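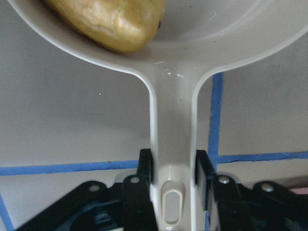

16 February 2026

Day off for Presidents' Day, so I slept until nine and then did what I've been threatening to do since Christmas and cooked a whole dinner out of the brown cookbook. The one from Trovoseo, the used book site I have no business being on after 10 p.m. It's a 1963 printing, the spine is held on with library tape, and somebody before me wrote in it constantly. "Too sweet." "Harold liked." "NO." (That last one is next to a salmon mousse, and I trust her completely.)

I picked the potato and leek pie on page 378 because it had the most handwriting around it. She'd crossed out the oven temperature and put in a new one, then crossed that out too, so I had three to choose from and went with the middle. The recipe wants potatoes "of a good keeping sort," peeled, sliced "thin as a dime" and soaked in cold water. Do you know how long it takes to slice potatoes that thin with a knife? I listened to an entire podcast about shipwrecks and part of another one. My thumb is fine, thanks, just a nick.

The leeks were a whole other thing. I went to the Coltano market on foot, which was dumb, the sidewalks were all slush and my left boot has given up. They had exactly two bunches and both looked like they'd been dug up by a dog. Sand all the way down! I washed them, chopped them, washed them again, and still got a crunch in my second bite tonight. Bought cream too, and a wedge of some nutty hard cheese the guy talked me into, and a bag of clementines I didn't need.

Called Wulan while the crust was resting and we were on for nearly an hour. She's repainting her bathroom a green called Iltska and says it looks like pea soup at night and like money in the morning. I like the sound of it. She also wants us to go in on a cooking class in September, one of those weekend deals where you stay over and they feed you what you made. It's $335 each, which made me swallow hard, but then I thought about what I spent on takeout in January and kind of shut up about it. I said yes if they do bread. She said she'd find out if they do bread.
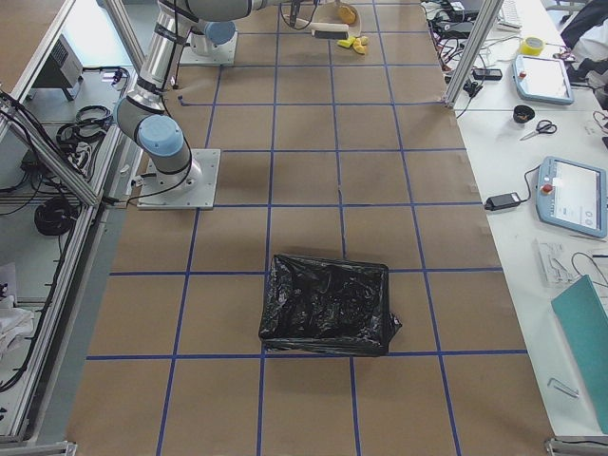 Photo: Wulan Goh

Anyway, the crust. The book says lard, I used butter, and I can feel that woman with the pencil judging me. It came together OK but I think I added the water too fast, and when I rolled it out it kept springing back like it had somewhere to be. I ended up patching the corner with scraps. Baked it in Mom's blue dish, the one with the chip, and it bubbled over onto the floor of the oven, so the smoke alarm got its turn around five. I stood on the step stool waving a dish towel at it for what felt like a week. Mr. Dunne's dog across the hall howled along the whole time, poor thing.

But it was good! Really good, sort of plain and salty, with the top gone brown in patches. I had two slices standing at the counter and then a proper one sitting down with a napkin like an adult. The middle was a bit wet and next time I'd dry the potatoes better after the soak - I just shook them around in the colander and called it done. Also more pepper. I almost wrote "more pepper" in the book under her notes, had the pencil in my hand and everything, and then got shy about it.

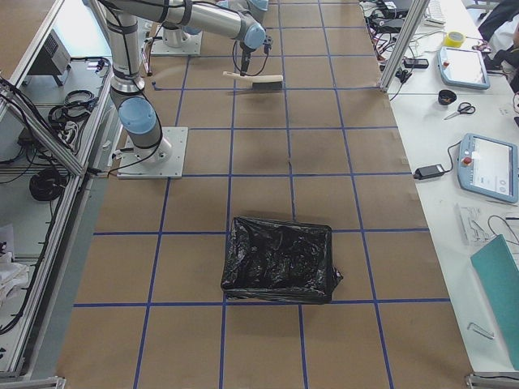

I did finally write it, after I'd done the dishes. Small, in the bottom margin, with my initials. It felt weird for a second and then it felt nice. I flipped through the rest to see what else she'd marked and there are 21 recipes with a little star, mostly cakes, one pot roast, and a thing with prunes I'm going to pretend I didn't see. I could do one every couple of weeks. I say that now, on a full stomach, with a day off behind me.

Other stuff, quickly, before I fall asleep on this pen. The radiator in the bedroom is banging again. I need to mail the form to the dentist and I've needed to since Thursday. Finished the Purba tea, the smoky kind, and the shop's website says it's out until spring, so I'm back on the grocery store bags and feeling sorry for myself. Haven't called Dad. Will call Dad tomorrow, on my lunch break, and tell him about the pie, because he'll want to know what I did about the lard.

Half of it is in the fridge under foil. Taking a slice to work, and the clementines too, I guess.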